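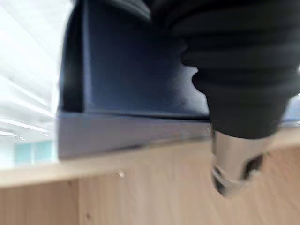

Roksolana Kushnir asked last year why we bother recording the approach at all, when the grasp is the part the policy gets wrong. Her view was that you could start each recording with the fingers already at the object and save half the disk. Several people in the group agreed with her, and it is a fair question to begin with.

The answer is that most failed grasps in the Ondlow set were lost before contact. The hand arrived too high, or turned a few degrees, and closing it better would not have helped. If the approach is missing from the examples, the learner has never seen how a hand gets from a poor position to a good one. So we keep it.

Week 9 handout: Collecting demonstrations
Revised 12/20/24
Shares 2 | Comments 0

1. What counts as one example

An example (we also say episode) runs from the hand at its start pose to the hand clear of the object again. It holds the wrist camera images, the joint positions, the commands sent by the operator, and one line of text saying what the task was. All four must share a clock. In the Welano exercise you will be given a folder where the commands lag behind the images, and you should be able to find the lag by plotting finger position against the first image where the fingers move.

An episode with a missing stream is thrown away. Do not fill it in from a neighbouring one.

2. The wrist view

A camera on the wrist moves with the hand, so the fingers stay in much the same part of every image and the room swings about behind them. Walls, floor and furniture come and go. Fast moves smear.

Students often want to delete blurred images. Leave them in. The policy will get blurred images when it runs, and it needs to have met them. What you can do is ask the operator to slow down over the last part of the approach, where small errors matter most.
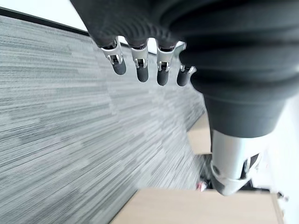 The same goes for background. If every episode has the same floor behind the fingers, the learner may come to lean on that floor. Move the start pose between episodes, and turn the wrist a little each time. In the Orlandini exercise you will train on a set with one fixed start pose and test on another, and the drop in success is large enough to see without statistics.

3. How many

For a single pick-and-place task, begin with 100 episodes. Train, test, look at what fails, and then record more of that. The set used in the labs has 425 episodes, of which 375 are for training. The rest are held out and must not be looked at while you are tuning.

Split by session and not by image. Two images from the same episode are nearly the same image, and if one is in training and the other in the test set your score means very little.

4. Good and bad demonstrations

Keep:
- slow but complete episodes
- episodes where the operator missed, backed off and tried again
- episodes with an untidy start

Throw away:
- episodes where the operator stopped to talk
- anything recorded after a camera mount has slipped
- episodes labelled with the wrong task, unless you can correct the label from the images

The second kind in the first list is worth more than people expect. A set made only of clean grasps teaches nothing about recovery.

5. For the lab

Read the Harkinano notes on labelling before you come. Work in pairs, one operating and one logging, and swap halfway. The log should give the episode number, the operator's initials, the task line and whether the object ended up where it was meant to go. Write the log as you go along. Logs filled in from memory in October had to be redone.

Hand in the log with your episodes, in the same folder.

Shares 2 | Comments 0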